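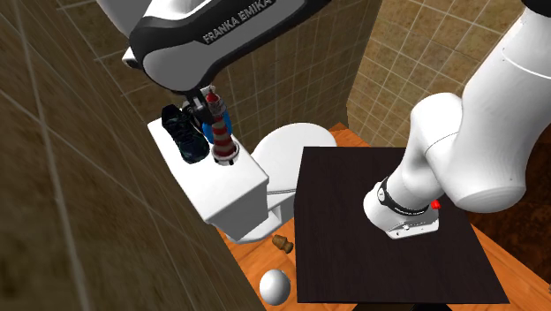
4. EVALUATION OF THE SIMULATION PACKAGE

Tirow is a commercial scene kit for robot manipulation, licensed to the department by Amside. We tested its bathroom set with the Franka Emika arm model mounted on a table beside the toilet. The task was to place a striped lighthouse on the tank lid, next to a shoe and a small blue object.

Each configuration was run for 500 episodes with a limit of 30 seconds. Object positions were reset at random – the kit does this through one settings file. Contact between the gripper fingers and the tapered lighthouse body was unstable at the default time step. Halving the step removed most of the slipping but doubled the run time.

The documentation covers installation well and contact settings poorly. Support replied to both of our requests in April. The student license limits export to 600 episodes per project.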